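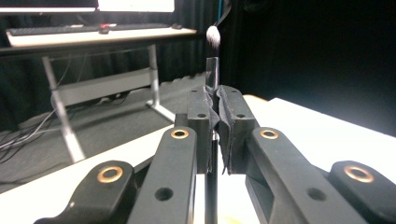 Recording demonstrations for thin-handled objects

Part of the Skoltby collection guide. Last revised October 2023.

These notes cover recording short demonstrations with the hand-held gripper where the object has a narrow handle: brushes, pens, spatulas, paint rollers. Read the general setup page first if you have not used the gripper before. You will need the gripper with its camera fitted, a charged battery, the object set for the session and a clear patch of table.

Before you start

Check the finger pads. For narrow handles we use the fabric-covered pads, and the cloth will wrinkle and bunch where the two sides meet. Some folding is fine. If a loose edge hides the part of the handle you are gripping, pull it back and press it down.

Open and close the fingers a few times with nothing between them. They should meet in the middle. If one side lags, check the linkage before you record anything, as the finger positions go into the training data along with the video.

Set the lighting and leave it alone for the whole batch. A white table is easy to light too strongly. Pale bristles show up well against a dark background but can vanish against the tabletop, so look at a test clip with the brush held upright and another with it lying flat.

Recording an episode

1. Put the object down in a new position. Turn it as well as moving it.

2. Start with the gripper open and the object in view. Press record and wait 2 seconds.

3. Move in at an even speed. Pinch the handle below the bristles or head, never on them.

4. Lift and bring the object upright, with the handle passing down between the fingers. A long handle will stick out underneath, so keep the lower end clear of the table.

5. Hold still for 2 seconds, then carry out the task on the card – a stroke, a transfer or a placement.

6. Put the object down, open the fingers fully and back away before you stop the recording.

Each episode should last no longer than 38 seconds. If you go over, record it again and move more directly.

Mistakes

Keep an episode if the handle slips a little and you correct it in the same movement. The policy needs to see recoveries. Discard it if you drop the object off the table, touch it with your other hand or stop partway to think. Mark discards straight away with the red flag in Dwivedi, our labelling tool – it is very hard to find them later.

Variety

Aim for 31 kept episodes per object. Change the starting position every time and the approach direction every 6 episodes. Left to themselves, most people pick up a brush from the same side all afternoon, and the model trained on the May batch learned exactly that. It failed whenever the handle pointed away from it.

Vary the height of the grip too. Dark, shiny handles give the model little to judge distance by, so record extra low grips with those.

Uploading

Copy the session folder to the Medombridge drive without renaming any files. Add the object name, the pad type and the number of kept episodes to the session sheet. Wait for the upload check to turn green before you clear the memory card.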